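The log said everything was fine

I've had an argument going with Sizwe Kruger since July and I'm going to have it again here, where he can't interrupt me.

Our job on the Tiltum project is teaching pairs of robot arms to tidy a desk. Last summer a left arm closed on a pen, reported a good grip, lifted, and carried nothing at all across to the tray. Then it opened its fingers over the compartment and logged a success. It did this 84 times in 681 runs before Stella Shirima got suspicious and sat down to watch one right through!

Sizwe calls that a calibration slip, and he's right as far as it goes. The finger position was out by 4 millimetres, so the software took two fingers touching each other for two fingers holding a pen. Fine. Fix the offset, move on.

But I think the fault was ours, and it was trust. We'd let the arm mark its own homework. We had cameras all over the place and we were filing the pictures without looking at them, which makes me cross even now (mostly with myself - I wrote the filing script).
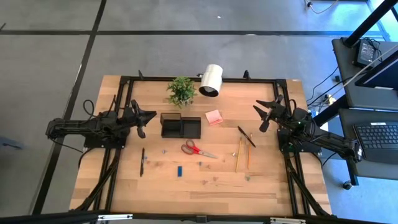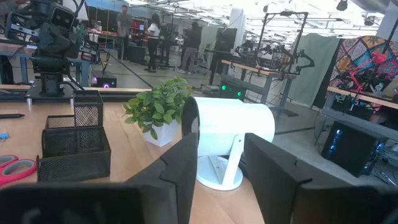
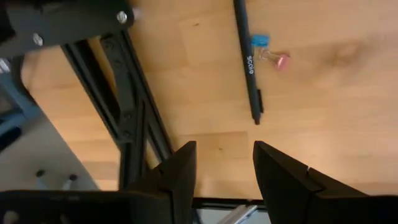
The desk-tidying table, first from the fixed camera and then twice from gripper level.

Stationery sounds like a silly thing to lose sleep over. A dropped pen hurts no one. What bothers me is that the same grip check was going into Flaltum, where the arms will be handing things to people, and a machine that's sure it's holding something when it isn't will let go in the wrong place sooner or later. Scissors, say. I'd not want my hand under that.

So I want two dull things. A grip shouldn't count until a camera agrees with the fingers, and a person should watch 8 full runs a day, start to finish, with the sound off and no phone. Refilwe Du Plessis reckons we'd get bored and miss things. She's probably right about the boredom, and I'd still take a bored person over a cheerful log file.

Sizwe says it'll slow us down. Yes, it will.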